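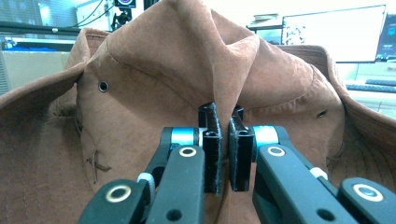
Rust-brown, wide in the brim and soft in the crown: the kind of hat that gets you talked to at bus stops.

My grandfather wore a hat every day of his life and I never once asked him about it. He had a gray one for church and a brown one for everything else, and both of them lived on a nail by the back door. When he died the hats went somewhere (a cousin? the church sale?) and it took me 20 years to start wishing I'd grabbed one.

So last February, with nothing much going on and my ears freezing, I decided I was going to be a hat person. I'm 46. I have a big head and no cheekbones. I figured it was now or never.

I started at Dunbar, the men's shop downtown in Windthorpe, where they still have a wall of felt in the back and a steamer that hisses at you. The first thing I learned is that I'd been wrong about my size for decades. I'd always told people I was a medium. I am in no way a medium! The man put a tape around my head, just above the ears, wrote down a number and very kindly didn't say it out loud.

The second thing I learned is that a hat feels ridiculous for the first ten minutes, no matter which hat it is. I tried on a bowler, which made me look like I was about to evict someone. I tried a flat cap and turned into my own uncle. Then I tried something with a brim you could serve dinner on, and I stood there at the mirror turning my head back and forth like a pigeon.

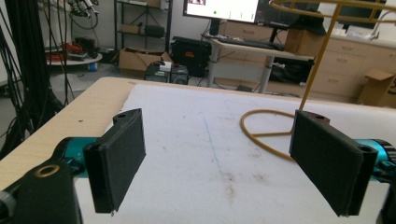

I didn't buy it that day. I went home and thought about it, and then I did what I always do, which is read far too much. Did you know people argue about creases? There are long, angry conversations online about whether you should ever pinch the front of a crown with your fingers. One camp says you lift a hat by the brim, always, both hands, end of story. The other camp says life is short. I read one thread with 500 replies and came out of it with no opinion and a headache.

What I really wanted to know was how you get used to being looked at, and the threads were no help there. I called up Yolanda Benavides, who has made hats in a rented storefront on Testell Street for longer than I've lived in town, and she laughed at me for quite a while. Then she told me to wear it to the grocery store on a Tuesday morning. "Not a party," she said. "At a party you'll explain it to everyone."
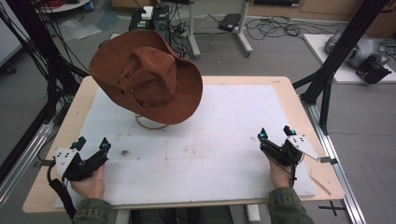 She also gave me a lot of practical advice, most of which I've managed to follow. Brush the felt in one direction. Don't leave a hat in the car in summer. If you get caught in the rain, let it dry slowly, far from the radiator, and leave it alone. And if you have to put it down on a flat surface, turn it over onto the crown so the brim doesn't take the weight. I still forget that one at restaurants, and then I remember halfway through the soup and reach over and flip it, and whoever I'm with thinks we're leaving.

I went back and bought the big one, of course. I wore it to the grocery store. A boy in the cereal aisle asked if I had a horse, and I said no, and he looked so let down that I've been thinking about horses ever since.

After I wrote a few lines about all this in my column this spring, the mail started coming in, and it hasn't quite stopped. People have feelings about hats! Mostly they have feelings about somebody else's hat, a father's or an aunt's, and where it ended up.
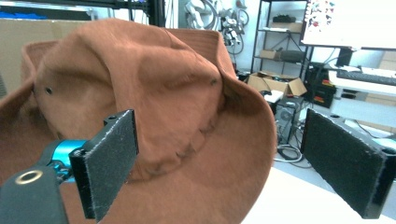 Alaric Lindqvist wrote that I should quit fussing over creases altogether, that his mother sat on her good felt at a wedding in Lumov, punched it back out with her fist and wore it for another thirty years. He wears it himself now when he rakes leaves. It's too small for him, he says, and it leaves a line across his forehead that lasts until supper.

I've read that letter to pretty much everyone I know. I also called my cousin, finally, to ask about the two hats on the nail. She doesn't have the gray one. She thinks the brown one might be in a box in her attic, under the Christmas things, and she's promised to go up and look once it cools off a little.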